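Sorting cloths by colour: first results from the two-arm bench

The Femby group has finished its first full round of tests on two-arm cloth sorting. The work was led by Filippos Andreadis, with Hamish Cruickshank looking after the bench and the recordings.

The task is simple to state. Orange and yellow cloths are dropped in a heap on the table, and the arms have to put each colour in its own bin. Cloth is hard for a robot because it never lies the same way twice, and a method that looks for a known shape has very little to go on.

The group collected 2,877 recordings of people steering the arms through the task. After checking, 2,159 were kept for training. Most of those thrown out had long pauses or a cloth dropped off the table.
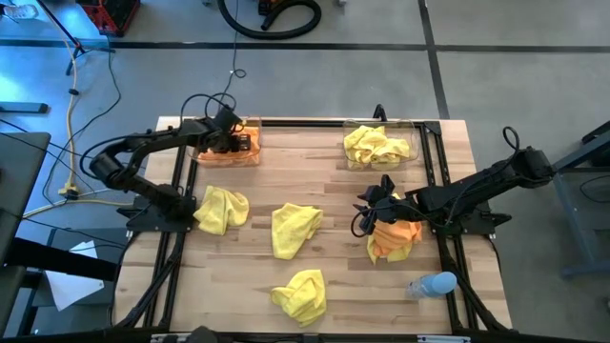
Two versions of the controller were compared. In the first, each arm was trained separately and took turns. In the second, which the group calls Kitunico, one model drives both arms and may move them at the same time. Each version was given 245 trials with fresh heaps.

Kitunico was quicker, as expected, and it also made fewer colour mistakes, which was not. Filippos thinks the separate arms were often caught out when a cloth moved while they were waiting their turn. He would like to see that tested properly before anyone relies on it.

The weak spot for both versions is two cloths picked up together. Neither notices that it is holding a second one, and if the colours differ, one of them ends up in the wrong bin. A further 960 recordings, all starting from tangled heaps, are planned for July.

The write-up is with MacKinnon for comments. Anyone who wants to read the draft or try the recordings on their own set-up should write to Hamish at the Stusberg office.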